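Filed under: Music, Records I Keep Going Back To

Clokinero and the second album problem

2022-05-12

I have been listening to Clokinero since their first EP, back when they were still a four-piece playing the back room at Burnow. I didn't like the second album when it came out in November. I have now played it enough times to change my mind about most of it.

The first album was a guitar record. It was loud, the songs were short, and you could hear that the whole thing had been cut live in one room. People liked it for that. I did too. When the band said the follow-up would have synths and a drum machine on half the tracks, the comments on their page got ugly fast, and I will admit I left one of them.

What bothered me at first was the vocals. On the debut the singer is buried and you have to lean in. On this one the voice is right up front, with almost no reverb, and every line is clear. If you were used to guessing at the words, it feels strange to be handed them. Some of the words are not great. "Mac Carthaigh" rhymes the title with "car key" two times and I still wince at it.

But the song itself is the best thing on the record. It starts with one organ note held for a long time, then the bass comes in by itself, and the chorus doesn't show up until you have given up on it. I skipped it the first week. Now I start with it.

The middle of the album drags. There are two slow songs in a row and they are in the same key, at close to the same speed. I would have moved one of them to the end. The closer they picked is an instrumental that fades out before it goes anywhere, and I don't understand that choice at all.

The drum machine works better than I expected. It is set very plain, no fills, and it makes the guitars sound bigger when they do come in. They don't come in much. There is one solo on side two and it is short.

I saw them play it at Burnow in the spring. The room holds 200 and I would guess it was a little over half full. They played for 58 minutes, no encore. Most of the new songs were faster than on the record, and the two slow ones had been split up in the set, so maybe they heard the same thing I did. The sound was muddy near the bar and fine by the left wall. Tickets were cheap and the merch line was long. I bought the vinyl even though I already had the download.

The vinyl is a decent pressing. Mine has a bit of noise at the start of side one and nothing after that. The lyric sheet is printed too small to read without a lamp.

If you only liked the first album for the noise, skip this one. If you liked the tunes under the noise, give it a few weeks and start with track four.

Next up is the live tape, whenever it gets a proper release. I have only heard a rip of it and the levels jump all over.
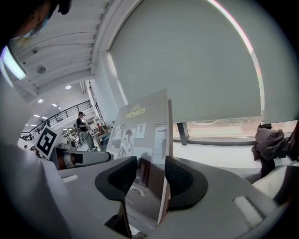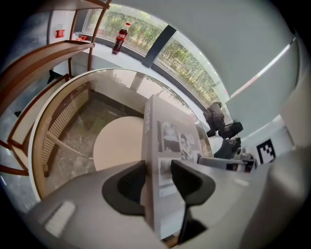
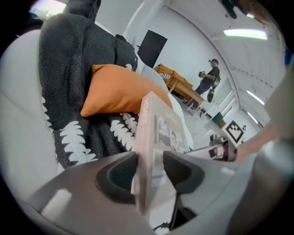 A printed booklet and two printed boxes.

Recent posts
- Why I stopped making year-end lists
- Live at Burnow: the opening acts
- Cleaning used records without buying a machine
- Clokinero, the first EP, track by track
- Headphones under a hundred dollars

Contact | Copyright 2022, all rights reserved | Back to top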